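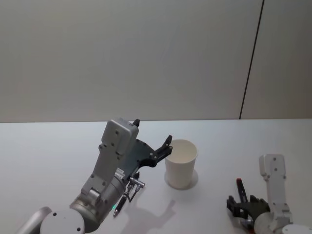 # Starting Seeds in Paper Cups

Every November I swear I'll buy proper seed trays before spring, and every spring I'm back to paper cups. They cost next to nothing, they fit on a windowsill, and you can write on them, which beats my old system of guessing until July.

## What you need

- Plain paper cups, the hot drink kind
- Seed starting mix (Sostetti is fine; dirt from the yard is a good way to raise weeds)
- A nail or a fat needle
- A tray with a lip
- A pencil, plus seeds you'd be sad to lose

## Steps

1. Poke a few holes in the bottom of each cup from the inside out. Skip this and you're making soup.
2. Wet the mix in a bucket first. It should clump when you squeeze it and fall apart when you poke it. Dry mix floats, and so will your seeds.
3. Fill to a finger's width below the rim and tap the cup on the table. Don't pack it down.
4. Drop in 2 seeds per cup. The packet will claim you only need one. The packet wants to sell you another packet.
5. Write the variety on the cup in pencil. Marker runs, and then all your tomatoes are called "smudge." 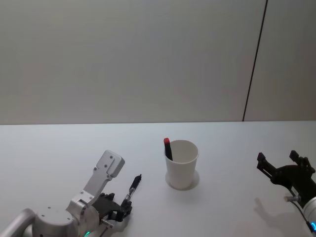

*A plain white cup leaves plenty of room for a label.*

6. Set the cups in the tray and cover loosely with plastic wrap. Keep them warm. The top of the fridge works until someone wants the cereal.
7. Pull the wrap off as soon as you see green. Move the cups to your brightest window and turn them daily.
8. Once true leaves show up, snip the weaker seedling at the soil. Yes, it feels mean.
9. Water from below: fill the tray, wait 20 minutes, pour off what's left.

## Moving them outside

Harden them off on a shady porch for a week. Here in Jurnurbridge the wind does most of the hardening for you. Then peel the cup away completely before planting. I once planted mine cup and all, having read that they rot, and dug up a very healthy cup in the fall.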